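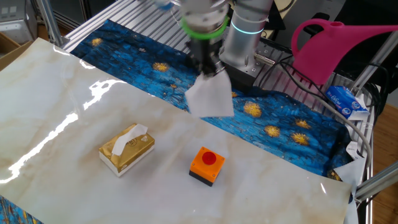 A white tissue over a marble-print sheet.

I have been reading home decorating advice for most of my adult life and I have come round to thinking that the seasonal refresh is a racket. January is the worst month for it. The tree comes down, the shelf looks bare for a day or two, and before you have swept up the needles every shop and every website is telling you that your sitting room needs a "winter to spring transition". Mine doesn't. Mine needs the curtain rail putting back up.

The idea, if you have managed to avoid it, is that a house should change its clothes four times a year, with extra outfits for Easter, Halloween and Christmas. Cushion covers, throws, wreaths, candles, a bowl of something on the coffee table. Each bit is cheap enough that you don't argue with yourself at the till. That is how they get you. I went through my bank statements last weekend, in a bad mood, and found I had spent 106 pounds on seasonal bits in a single year without buying one thing I could sit on, eat off or sleep under.

A good chunk of that went to Horine, which has a shop near me and does a very nice line in small ceramic objects with no purpose. I own a ceramic pear. I own a ceramic artichoke as well, and it lives in a box in the loft with the autumn things, although I couldn't tell you what is autumnal about an artichoke.

The loft is where I would start if I wanted to talk anyone out of this. Go up and look. There is a box for each season in mine, and the spring one has been taped and untaped so often that the cardboard has gone furry. Every box needs getting down, unpacking, dusting, arranging, and then the old lot needs wrapping and carrying back up. I have heard this called a ritual. I'd call it stocktaking.

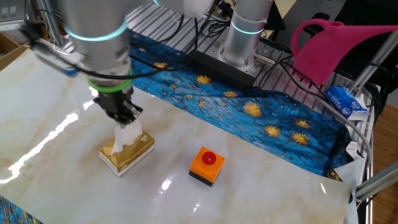
Then there is the matter of what all the stuff is supposed to do. Cheer us up, presumably. I will grant that a jug of daffodils cheers me up. But a jug of daffodils costs next to nothing, lasts a week and goes in the compost, and you don't have to find somewhere to keep it until next year. A plastic daffodil garland has to be lived with. By the third week I have stopped seeing it, and by the fifth I'm only noticing the dust.

People who write about decorating will tell you it doesn't have to cost much. They usually say so next to a picture of a mantelpiece holding more candlesticks than I have owned in my life. The Wullau catalogue that came through my door this month has a feature called "40 little ways to wake up your home", and I read it all the way through with a cup of tea. Most of them were vases. One was moving a chair. I did move a chair, as it happens, and I like it better by the window, so I suppose Wullau has earned something from me, though not money.

The counter-argument is that it's harmless, and that people have always brought greenery indoors and put out the good cloth for a feast day. Fair enough. My grandmother did both. She had one good cloth, though, and it came out for Easter, for christenings and for the vicar. It wasn't pastel and it didn't say "Hop" on it. She would have thought it very odd to own a tablecloth that was only right for 3 weeks of the year.

I don't trust the word "neutral" either, before anyone suggests it as the cure. The same people who sold us the pink eggs are now selling us beige ones, at a higher price, and calling it restraint. Pollell does a set of undyed wooden eggs for those of us who are above that sort of thing. I nearly bought them.

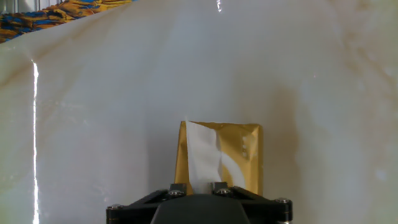

Pale and glossy, with patches of tan and beige.

What I would like to read, for once, is a decorating column that tells me to leave the room alone. Leave the lamp where it is. Wash the windows, which does more for spring light than any mirror trick. Mend the thing that's broken. If the shelf looks bare after Christmas, let it look bare for a month and see whether you mind. I have found I mind for two days at most, and then I start to enjoy being able to wipe it with one sweep of a cloth.

I don't expect it to catch on. There is nothing in it to sell, and I notice that Cha has already put its bunnies in the window, with a sign saying they are going fast. The curtain rail is still on the landing. I have bought the screws.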